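Kalogeropoulos reopens on the harbor

Kalogeropoulos, the grocery and sweet shop in Gimavstead, is open again after a winter of repairs. The ground floor still sells coffee, olives and boxed candy. Upstairs there are now 40 seats for breakfast and lunch, and the shelves on the stairs hold nearly 100 kinds of honey and jam.

We went on a Thursday and had cheese pie, lentil soup and a walnut cake that was a little dry. The coffee was good. 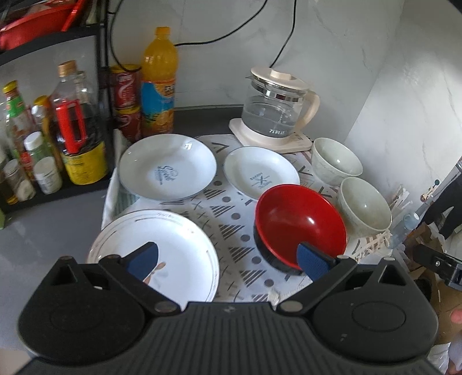
A round white plate and a red bowl on a patterned cloth.

Gift boxes can be packed while you wait, though the line gets long after 11 a.m. If you want the almond cookies, go early.

The store is a short walk from the Nuko ferry landing. Parking behind the building is limited to 60 minutes, so most visitors use the lot on Kondance Street. Lunch ends at 3 p.m. and the shop closes at 6.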